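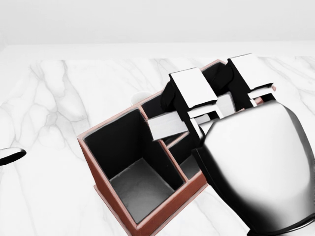 Section 2: Choosing a spot for your Wallorance label printer

1. Pick a flat, hard surface. Marble is fine. A doona is not, however level it may look.

2. Leave 300 mm clear behind the unit for the paper path. Desk organisers, fruit bowls and unopened mail should go elsewhere.

3. Plug in the Drondex power supply and wait for the green light. It takes almost 11 seconds, longer if watched.

4. Lift the lid, drop in a roll with the labels facing up, and feed the end under the grey bar. If the labels are facing down, the printer will carry on cheerfully and print nothing.

5. Close the lid until it clicks on both sides. One click means one side.

Note: Lastham rolls fit without the spacer. Nogueira rolls need it. The spacer is the small grey ring you threw out with the packaging.

Caution: Keep fingers, ties and lanyards away from the cutter. It can't tell them from labels – and it doesn't jam nearly as often as you'd hope.

For Wi-Fi set-up, go to Section 3. Have your password handy.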